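Ticket: label printer drops off network, Brondholm workshop
Opened by: Dumisani Potgieter
Handled by: Bohdan Demchenko
Status: waiting on user
Priority: normal

Dumisani, 08:40
Printer in the back office has gone again. Prints fine first thing, then after a while jobs just sit in the queue. Turning it off and on brings it back. Third time this month and we've got 700 labels to get out for the Ludville order.

Bohdan, 09:05
Morning. When it goes, is the network light green, amber or off? And can you print the settings page from the printer itself - hold the feed button till it blinks twice.

Dumisani, 09:20
Amber. Settings page came out ok. Address ends in 14. The queue on my PC says 18 though??

Bohdan, 09:25
That'll be it, or part of it. Printer is picking up a new address from the router every so often and your PC is still sending to the old one. Restart must be getting it the old one back by luck. Going to fix the address at 18 from here, dont touch anything for ten minutes please.

Bohdan, 09:50
Done. Reserved 18 on the router, cleared the queue (there were six copies of the same job in it). Power the printer off, count to thirty, back on. Then one test label.

Dumisani, 10:10
Test label fine. Started the Ludville batch.

Dumisani, 11:35
Stopped again halfway. Light is amber. Address still 18 this time.

Bohdan, 11:45
OK so two faults. Amber with the right address is usually cable or the port on the switch. Which cable is it, the short grey one or the long one under the door?

Dumisani, 11:50
Long one. Gets trodden on all day tbh.

Bohdan, 11:55
Swap it for any other you have. Put the printer on a diffrent port too. If it holds for the rest of the batch we leave it alone.

Dumisani, 14:15
New cable in, other port. Batch finished, no stops. Photo from the workshop attached as well.

Bohdan, 14:30
Good. Bin the old cable so it doesn't find its way back. Leaving this open till tomorrow lunch - if the light goes amber before then, note the time and reply on this ticket, don't open a new one.

Attachments (1)
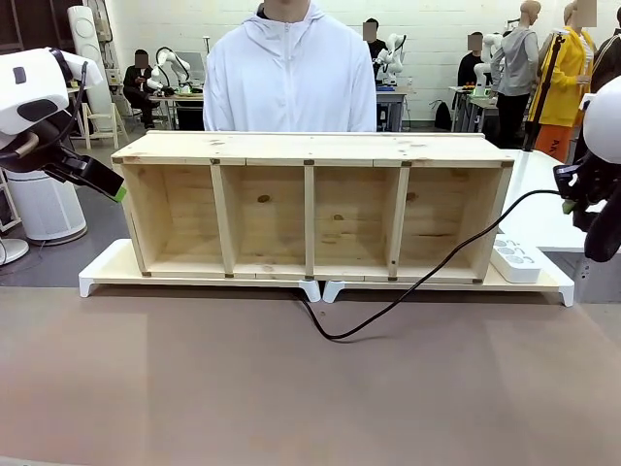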